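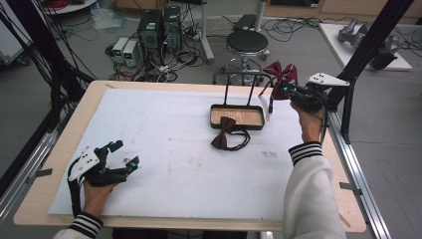 Photo: Kenneth Talavera

January 29, 2026

I own more bow ties than I have places to put them. Since December they had been in a shoe box in the hall closet, straps knotted together, and every time I needed one I pulled out the whole pile.

Akosua Mahama told me to hang them. She keeps her scarves on a small stand meant for jewelry, a tray with a bar over it, and it takes up very little room on her dresser. I went looking for something like it and settled on a black wire one with a wood-grain tray at the bottom. The crossbar is the part I wanted.

The burgundy ties went first. They have thin black neck straps, and the strap is what goes over the bar. I tried hanging them by the bow and they slid off. Now I lay each tie flat, open the strap into a loop, and hang it with the bow facing front. It helps to lengthen the strap first – a short one bunches up and the bow sits crooked.

I put 2 on the bar and left it at that. A third fits, but then they overlap and I am back to untangling. Cuff links and collar stays can go in the tray.

The shoe box is still in the closet with the wool ties in it. Those are too thick for the bar, so I may try a drawer divider for them next.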